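Clear Desk Project, what I did and how it went

So my project was about keeping one white table clear for the whole of March. Sounds easy, right? Our study room table had turned into a dumping ground (mugs, chargers, a broken lamp), and I wanted to see if people would work there more if the stuff went away.

I wiped the top down every evening and put whatever I found in a bin by the door. The faint smudges were the annoying part!
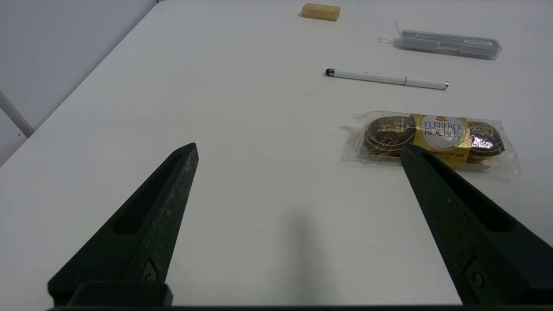
Wiping in long strokes toward the wall worked better than circles, and it took me 3 minutes on a good night. Over the month I picked up 80 things, and 34 of them were pens. Arnel Castillo said I should've labeled the bin sooner and he was right, people kept asking me where their stuff was.

Next time I'd do two tables and leave one messy to compare.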